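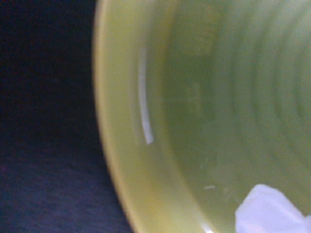
Posting this as a thread because three people have asked me why the arm was off for most of Monday. Short version: it pushed down when it should have stopped, and the software told us everything was fine.

For anyone new, I look after the small tabletop arm at Clunder. The job at the moment is clearing up after a meal. It goes to a yellow dish on a dark cloth, picks out the crumpled white stuff inside and drops it in a bin. Soft things are harder than they sound.

Chie Kamata was running it in the morning and I was at the next desk. It had done the pick plenty of times the week before with nothing worse than a miss.

On this run the wrist went down over the dish and kept going. The fingertips met the bottom and the arm carried on pressing. The dish skidded across the cloth and one finger pad split. Chie hit the stop button. I'd put it at a couple of seconds from contact to stop, which is a long time when you're watching it.

No one was hurt. Her hand was on the button and nowhere near the dish, as per the rules. I mention it because the week before I'd been reaching in to straighten things between runs without pressing stop first. I have stopped doing that.

First thing we looked at was the force limit. It's set to 15 newtons. The log says it was never reached. Chie and I both saw the pad split, so we didn't believe the log.

Natsumi Ikeda found the reason after lunch. The force reading is zeroed when the arm starts a run. We'd changed the start position in May, and in the new one the cable bundle hangs against the wrist. So it was zeroing with the cable pulling on it, and every reading after that came out too low.

That's one fault. There were 2.

The other is depth. The wrist camera is poor at short range. Once it's over the dish everything goes soft, and the plastic is shiny enough to throw a white streak back at you. The software wants a height for the bottom of the dish and it was making one out of not very much. 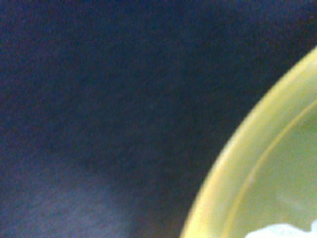

Wrist camera, rim of the dish and the white stuff just in view.

The cloth doesn't help either. It's dark navy, and in the wrist view the darker parts are mostly grain. I'd like a plain mid-grey one. Yuzuki Minami says keep the navy, because people will own navy tablecloths and the arm will have to cope. She's probably right but I'd still like the grey one for testing.

When we played back the height estimate for the bad run, it had the bottom of the dish more than 3 centimetres lower than it is. So the arm thought it was still in clear air. With a proper force reading it would have stopped anyway. With a proper height the force reading wouldn't have mattered.

What we've changed so far. Cable is clipped back along the forearm. The zero is now taken twice, in two wrist positions, and if they don't agree the run won't start. There's a fixed floor height the arm can't go below whatever the camera says.

Not changed yet: the depth estimate. Natsumi wants to measure from further up, where the rim is clear, and hold that value on the way down. Fine if the dish stays put. It doesn't always stay put.

Someone asked if we'd reported it. Yes, it's in the fault book, with the log and the split pad in a bag. Chaminda Gamage signed the arm back on for slow speed only. Full speed has to wait until he's seen the new zero check refuse a bad start with his own eyes.

The spare pads are on order from Sanna. We're down to the last pair, so if you borrow the arm this week please go easy on them.

Will add to this when the depth part is done.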